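Automation and Everyday Work
Handout 5: Can machines do the chores yet?

Course tutor: So-yul Min
Seminar leader: Da-eun Ha
Read before the November seminar. Bring the worksheet from Handout 4.

5.1 The claim

For as long as there have been adverts for domestic machines, the robot that tidies up has been just round the corner. The claim comes in two strengths, and students mix them up in essays every year.

Weak claim: a machine can be made to do this chore, once, in a prepared place, with a person nearby.

Strong claim: a machine can do this chore in my kitchen or on my shop floor, on an ordinary morning, for less than it costs to have a person do it.

Nearly all the evidence you will be shown supports the weak claim. Nearly all the money is raised on the strong one. When you read a press release, write W or S in the margin beside each sentence. You will run out of room for the Ws.

5.2 Small woodwork as a test case

We use woodwork this term because laundry has been done to death and because most of you have held a mallet. Think about what a joiner does in the first minute of a job. She picks up a piece, turns it over, feels which face is flat, sets it against something square and leans on it. She would not call any of that skill. It is still most of what a machine has to get right before any tool touches the wood.

Take a block with a hole drilled in its side, stood on end in a corner. Touching it is easy. Gripping it so that it does not twist is harder, and knowing that it has twisted is harder again. Ask of any system: where does it get its sense of how hard it is pressing? A camera at the wrist gives a good close view of a surface and says very little about force.
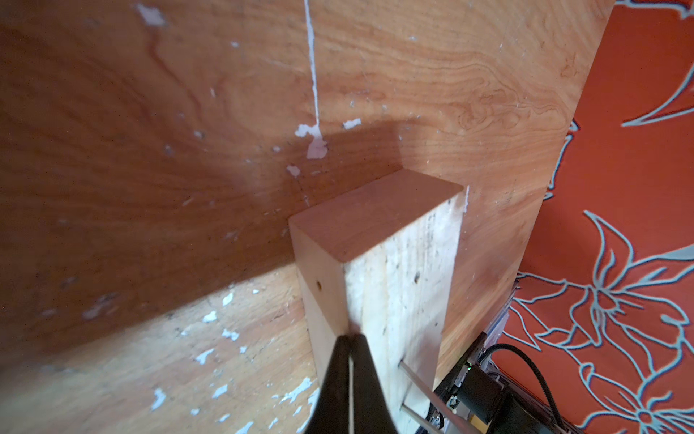

5.3 What the trial figures say

The figures for discussion come from the Clorkimov bench trials, written up by the Voncombe workshop group. They logged 1,763 attempts at short workshop tasks (pick up, hold, place, hand over) and scored 1,417 as successes. That is 80 per cent, and it was reported as "approaching readiness".

Points to raise in the seminar:

- Success was judged by the same people who set up the task.
- A dropped piece picked up again within the time limit counted as a success. Would your employer count it that way?
- Chores come in chains. If each step works four times in five, a job with 12 steps gets through without a fault about seven times in a hundred. This assumes the steps fail independently, which is doubtful, but it gives you the size of the problem.
- The write-up does not say how long the resetting took, or who did it.

The last point matters most to me. A machine that needs a person to put everything back where it started has moved the chore along the bench. Da-eun disagrees with me here and will say so in the seminar. Her view is that resetting is a cost of testing and would vanish in real use. I would like to see it vanish first.

5.4 Two arms, one board

Holding with one hand and working with the other is where many demonstrations stop. The Pyo and Zadard papers in your reading pack both treat it as a matter of timing. I think it is mostly a matter of grip. A board lying flat on a table slides when it is struck or pushed, and the hand holding it must push back by the right amount at the right moment, without being told when that is.

Look at any two-armed bench and note how much has been settled in advance: the arms are bolted down, the table is level, the tools are within reach, and the place is closed off from anybody's children. A garage on a wet afternoon offers none of this. 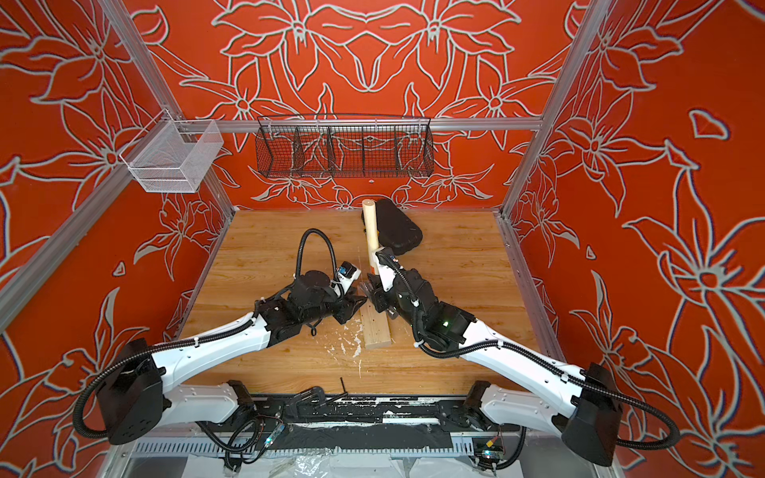

Reading time for this handout: 4 minutes

5.5 Where that leaves us

I am not asking you to conclude that it cannot be done. Arms of this sort were far clumsier when I first taught the course, and some factory jobs with one part and one movement went to machines long ago. My complaint is with the jump from those jobs to "chores", a word that covers thousands of small tasks with different objects, most of them bent, sticky or in the wrong drawer.

For your written answer (one side, typed):

1. Choose one chore you did this week. List the steps as you really did them, including the ones you corrected halfway.
2. Mark the steps where you relied on touch.
3. Say which steps could be removed by changing the room, and what the change would cost.
4. State whether you are defending the weak claim or the strong one. Answers that do not say will be handed back.

Reading for next time: the Zadard paper, sections 2 and 3 only. Skip the appendix.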